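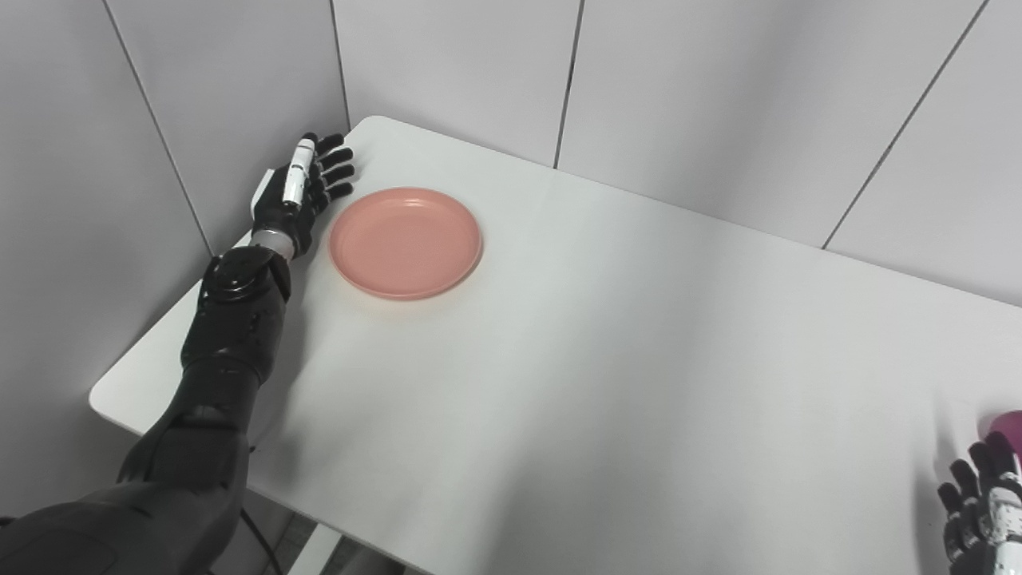
Kevitz table-chore set: read before use

Recordings of a two-handed robot at a white table with a plate and a few other small items. 366 episodes, of which 200 have been checked by hand. Maintained by Fadwa Fawzy and Leonardo Amato.

What it does not show

A robot that can clear your kitchen. The plate is plain, plastic and empty. Real plates have gravy on them and sit under other plates. We have no glass, no sink and no children in the way.

Labels

Each episode is marked done, partly done or failed. "Done" means the item ended up where the task sheet said, however long that took. Agata Galli thinks this is too generous and I agree with her, but relabeling is not planned before July.

Known problems

Lighting barely changes between episodes. Task sheets 3 and up use a different name for the left hand.

Please don't quote our success rate as evidence that housework is solved. Two people already have.

Last edited 19 March 2019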